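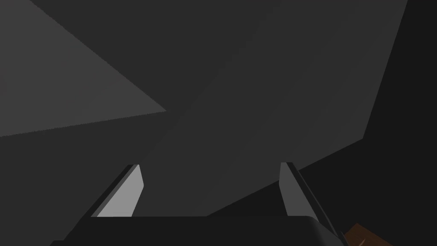 Parnine Matte is a water-based wall paint for inside rooms, made for people who want a deep gray without any shine. We sell it in nine-liter pails, in two grays only, and both can be used on plaster, drywall and wood that was primed before. When a light gray stands against charcoal, as the pale triangle at the upper left does with the darker surface around it, the eye goes first to the line between them, so this line must be painted with care. Most questions we receive are about this line, and therefore a large part of this page is about it.

## The two colors

**3161 Light.** A soft gray with a small amount of warm pigment. In a north room it looks cooler than on the card. Please paint a test board and keep it in the room for one evening before you order.

**3259 Charcoal.** A dark gray, close to slate. It covers old white walls in two coats. Over yellow or red walls you will need our gray primer first, otherwise the old color comes through at the corners.

We are often asked if the two can be mixed together. They can, but the result is difficult to repeat, and we cannot match it later if you need a small quantity for repairs.

## Where it is suitable

Bedrooms, corridors, studies, living rooms and small theaters are the usual places. The film is breathable, and it does well on older plaster which still gives off a little moisture. In a kitchen, keep it away from the wall directly behind the stove. Grease goes into a matte surface more easily than into a satin one.

In bathrooms the paint may be used on the ceiling and on walls that do not get direct water. 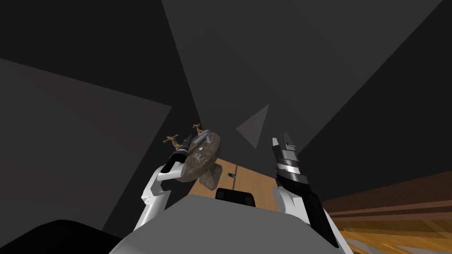

For the wall next to a shower or a basin, apply the Rado clear sealer over the second coat. The sealer makes the color slightly darker, and you should seal the whole wall from corner to corner so that the difference does not show. Leave the door open or the fan running during drying. If the room has no window, allow one more day.

## Preparing and painting

1. Wash the wall with mild soap and let it dry overnight.
2. Fill holes with Jotov fine filler, sand it, and remove the dust with a damp cloth.
3. Stir the paint slowly from the bottom of the pail. Do not shake it.
4. Apply the first coat with a short-nap roller. Work from the ceiling down and keep a wet edge.
5. Wait six hours. Apply the second coat in the same direction.

One pail covers 1000 square feet in one coat on smooth drywall. On rough plaster you should count with less.

### The line between light and dark

Paint the light gray first and let it go a little over the line. After it has dried for a full day, put the tape on the light side. Press down the edge with a plastic card. Then brush a very thin coat of the *light* gray along the tape. It fills the small gaps under the tape, and the charcoal cannot run in. After this, roll the charcoal, and pull the tape off slowly while the second coat is still soft.

For a diagonal line on a long wall, a chalk string is better than a level. Use white chalk. The blue one stains the light gray and cannot be wiped away.
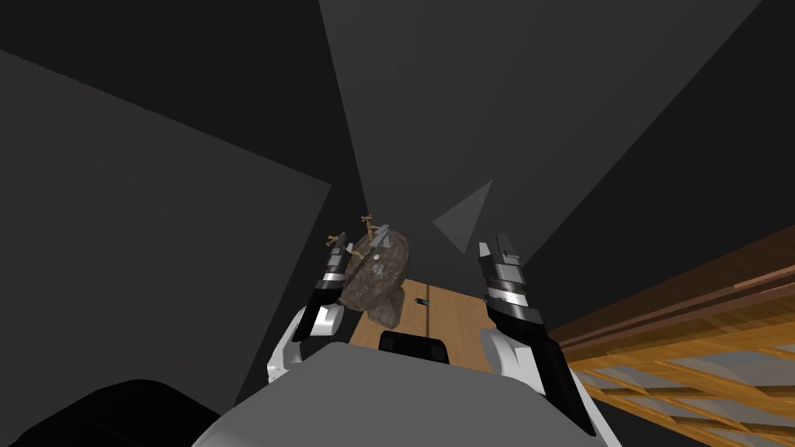 Keyvan Bagheri writes that he did his stairwell with both grays and the thin coat along the tape worked well for him, except over one old patch of glossy paint, where the tape lifted a strip of the new color. He asks whether sanding would have been enough. Yes, in this case it would. Any glossy patch, also a small one, has to be made dull with fine paper before the first coat.

## Cleaning and repairs

Wait three weeks before you clean the wall. Use a soft white sponge with clean water and do not rub on one spot, because rubbing polishes the paint and leaves a shiny mark. For repairs, keep a closed jar of the same batch. The batch number is printed under the handle of the pail.

## Ordering

| Item | Code | Size |
|---|---|---|
| Parnine Matte Light | 3161 | 9 liters |
| Parnine Matte Charcoal | 3259 | 9 liters |

Test cards are free and are sent by regular mail. For advice on older walls, please write to Shireen Mkhize at our customer desk and include the age of the plaster if you know it. The Ghasemi roller set, which we used to pack together with each pail, is now sold separately and will be back in stock in October.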